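Forkwood bin picking bench: we need people for the July gripper comparison

Hi! I'm Solange, I run the picking bench at Forkwood, and I'm looking for people to come spend paid half days with us in July while we put two grippers and two controllers through the same set of picks. You don't need to have touched a robot before. If you have, great, there's a second kind of spot for you further down.

First, what we're doing. We have one arm over one bin, and into the bin goes whatever we can get our hands on. The whole point is that it's mixed: soft stuff, shiny stuff, see-through stuff, things with strings. I've been doing this long enough to be suspicious of any gripper demo that only shows cardboard boxes (sorry, box people). We want to know how the Bola gripper and the Rusari gripper do on the same clutter, and whether the controller Farhad Alipour wrote for us handles contact with the floor of the bin better than the old one. Farhad thinks yes. I have a coffee riding on no.

Last round we logged 2503 picks on the old setup, and this time we want 4000 so that the awkward objects get enough tries each. That's a lot of resetting bins, and it goes a whole lot better with people who haven't gotten used to laying things out the same way every time. I know I have. I put the ball in the middle. Every time!

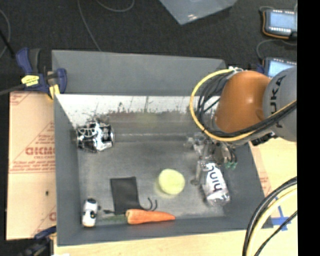 The gripper down in the bin over a "hint" bottle, with the ball, drawstring pouch and carrot to the left.

Clear plastic is the part I care about most, so expect to meet a lot of it. Depth cameras have a hard time with it, and crinkly wrappers are their own kind of trouble because they change shape as soon as a finger touches them. Our object list has 258 things on it right now and I'd love to hear your ideas for more. Bring something odd from your kitchen drawer if you like, as long as it isn't sharp, leaky or precious to you. Things do get squished.

Spot one: bench participant

You'd mix up the bin between runs, pick which objects go in from a shuffled list, and after each attempt press a key for what you saw: got it, dropped it, never touched it, grabbed something else. You'd also write a line or two when something strange goes on, and I mean it about writing it down, those notes were the most useful thing we had last time. The arm is stopped and locked out every time hands go in the bin. We'll walk you through that before anything moves and you'll do it with me a few times until it's dull.

You should be 18 or over, okay with standing for a good part of the session (there's a stool, and we can lower the table where you fill the trays), and able to read a list on a screen. Sessions start at 9:00 in the morning or 1:30 in the afternoon. Closed shoes, please, and hair tied back if it's long. We pay for the training part too, and lunch is on us whichever half you come for.

Spot two: gripper and controller tester

Only a couple of these. If you've worked with industrial arms, or you've tuned force control on anything at all, I'd like you for the whole comparison. You'd swap the grippers, redo the tool calibration after every swap, check the hoses and cables, and work with Farhad on the contact settings. He's patient and explains things well, though he will draw on whatever surface is closest. It's a short contract for July with a chance of more in the fall if the Hordiienko project goes ahead, which I can't promise yet. Python helps. Being willing to say "this run is no good, let's throw it out" helps more.

A few things people have asked me already. No, we don't test you, the grippers are what's being scored. Yes, we record the bin with a fixed camera during runs, and your hands may show up in the recordings between picks. There's a consent sheet that says who gets to see those, and you can change your mind later and we'll take your sessions out. Yes, you can come with a friend, but we'll put you in different sessions so you don't end up packing the bin the same way. You can sign up for one session or several.

How to apply

Use the sign-up form on this page and tell me which spot you want and whether mornings or afternoons suit you. For the bench spot a few sentences is plenty, no resume. For the tester spot, send a resume plus a short story about a time a gripper let you down and what you did next. Farhad and I read all of them ourselves.

If you need something set up differently in order to take part, put it in the form or ask for a call and we'll sort it out before your first session. And tell me your lunch order!

Solange Kowalchuk
Picking bench, Forkwood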